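The Night Shift at the Property Room

Ask people in Fostwood what the county police do all day and you'll hear about patrol cars, the dog unit, maybe the big burglary arrests last August. Hardly anyone mentions the basement on Semon Street. I spent three evenings down there this spring, and I came home every time wanting to tell somebody about it.

The property room is where stolen things go once they've been found. It holds bicycles, power tools, game consoles, a tuba, and shelf after shelf of small stuff in paper envelopes. After the August arrests, when detectives searched a storage unit off Sisodia Road, the room took in 282 items in a single weekend. Eleven households had reported break-ins. The trouble was that the items outnumbered the reports by a mile, and a lot of the reports said things like "some jewelry" or "my grandmother's rings."

That's the part that hooked me! I had always figured the arrest was the end of the story. Down in the basement it's closer to the first chapter. Somebody has to work out that this brooch belongs to that house, and that somebody is usually a property clerk with a desk lamp, a magnifier and a stack of old burglary reports going soft at the corners.

The clerks use a program called Studeck to log everything. Each item gets a number, a short written description and a place on a shelf. The writing is an art form in itself (I got to try it, and I was terrible). My first attempt at a watch was "silver watch, nice." The clerk next to me read it, laughed, and showed me hers: case shape, kind of strap, scratches on the back, the hour the hands had stopped at, an engraving she'd copied out letter by letter. Hers could find an owner. Mine could have been any watch in the state.

Jewelry is the hardest category. Thieves tend to tip a whole box into a bag, so sets get split and chains get tangled, and people rarely have a picture of the one thing they miss most.

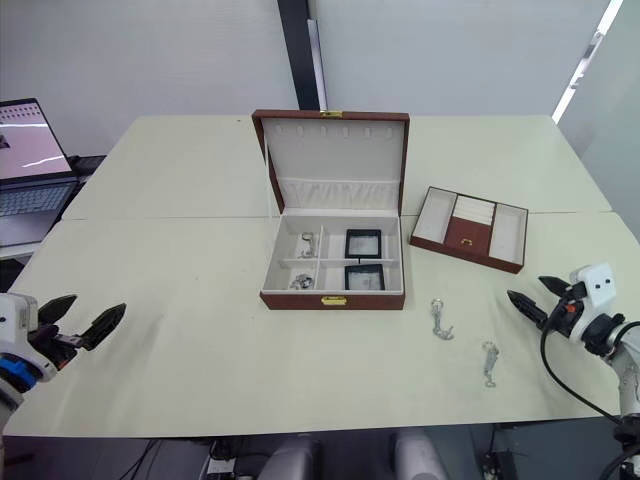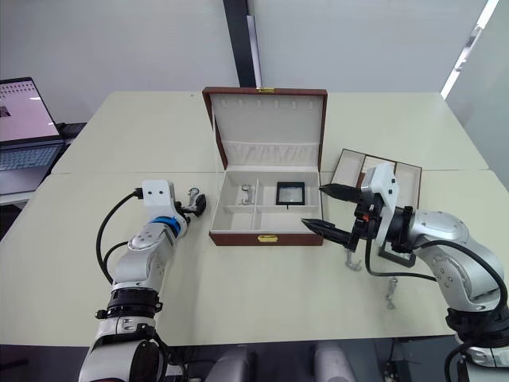
An open jewelry box with a cream lining and a gold-colored clasp.

What works best, the clerks told me, is old family photos. One woman came in with a wedding album under her arm and turned pages for an hour until she reached a cousin's reception, and there on her mother's wrist was the bracelet from envelope 60. You could see the little dent in the clasp. She got to hold it that same night, although the paperwork to take it home took another two weeks while the prosecutor's office signed off.

I loved hearing these stories, and there are plenty of them. There's the man who identified his socket set by a missing piece he'd been meaning to replace since college. There's the tuba, which belonged to a middle school and had a kid's name scratched inside the bell. The school's band teacher drove over on her lunch break and played a few bars in the hallway, and people came down from two floors up to listen.

Not everything goes home. By county rule, an item with no owner is held for a set period once the case closes and then goes to auction. The clerks hate auction day. They've read the descriptions so often that they know the pieces by heart, and you can tell they'd like one more month, one more phone call. Of the August items, most of the tools have been claimed, along with nearly all the electronics, which have serial numbers. The small gold and silver things are slower.

So the department has started holding open evenings, and the turnout has been terrific. You sign in upstairs, show a report number if you have one, and describe what you lost before you see anything. That last bit is strict. A clerk writes down what you say, checks it against the log, and only brings out pieces that come close. It can feel slow if you're the one waiting on the bench, but everybody I talked to on that bench seemed glad of the care.

The next open evening is May 11, 2023, starting at 5 p.m., at the Semon Street entrance. Bring photos, receipts, insurance papers, anything with a picture or a number on it. If you never filed a report because you thought there was no point, you can file one there.

I'm going back, too. I've been practicing on my own kitchen drawer, and I think my descriptions are getting better. The clerks have promised to let me try another watch.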